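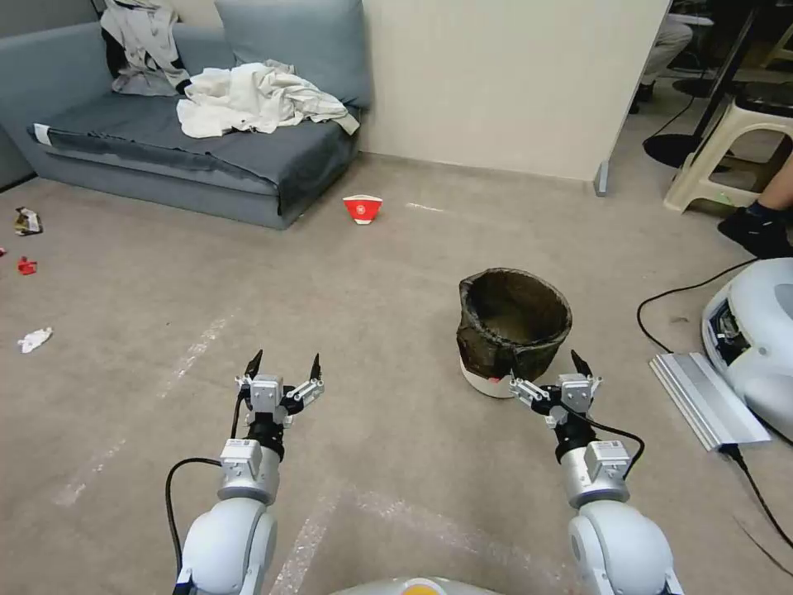 Fig. 3. A carpeted room, beige.

Guides > Dakulum Shelf Unit > Section 3: Standing it on carpet

If you've come straight from Section 2, your Dakulum is built, the back panel is on, and it's lying face up on a blanket. Leave it there for now! I've put mine together in three different rooms (and taken it apart again twice, once for a move and once out of pure stubbornness), and the carpet part is where I lost the most time.

On a hard floor you can skip to Section 4. On carpet, keep going.

What you need
- The bag marked Skerkell feet (four feet, four lock nuts, one flat wrench)
- A small level
- A tape measure
- Masking tape
- A second person for step 5

3.1 Fitting the feet

1. Mark the spot with masking tape, all four corners. Stay 70 mm out from the wall so the baseboard and any cords have some room.

2. Vacuum inside the tape. Go over it slowly and in both directions, even if it looks clean.

3. Spin a lock nut all the way down each foot, then screw the feet into the base by hand. Stop when you still see a finger's width of thread. If one binds, back it out and start over. I forced one the first time and had to order a new insert.

4. Snap on the wide carpet cups. They're the larger ones, and they go on with a click you can feel more than hear.

Caution: The empty unit is heavier than it looks and very tippy while you're raising it. Keep kids and pets out of the room until the wall strap is on.

5. With one person at the top and one bracing the base, tip the unit upright and walk it onto the tape marks. Lift, don't drag. Dragging pops the cups off and can pull loops out of the carpet.

3.2 Leveling

6. Press down firmly on the middle shelf a few times. You're squashing the pile and the pad underneath, and there's usually more give than you'd guess, especially with a thick pad.

7. Set the level on the middle shelf, side to side first, then front to back. Raise the low corner a half turn at a time with the flat wrench. Please don't chase all four corners at once (I did, and ended up with a bookcase on stilts).

8. Tighten the lock nuts up against the base.

9. Fasten the wall strap to a stud, following the sheet that came with it. Do this before a single book goes on.

Note: Carpet keeps settling under a load. Fill the bottom shelves first, leave it overnight, and check the level again the next day. Mine leaned forward a little both times and one full turn on the front feet fixed it.

3.3 If it still rocks

Check for a tack strip first. Most carpets have one close to the wall, and a back foot sitting on top of it will never feel right. Move the whole unit forward until the foot clears it, and make sure the strap still reaches.

If that isn't it, swap the standard cups for the Bivside extra-wide set, part 459, sold separately. They're ugly but they sit behind the kick plate, so who cares. I use them on my deep-pile carpet and haven't touched the feet since.

Next: Section 4, Shelf pins and doors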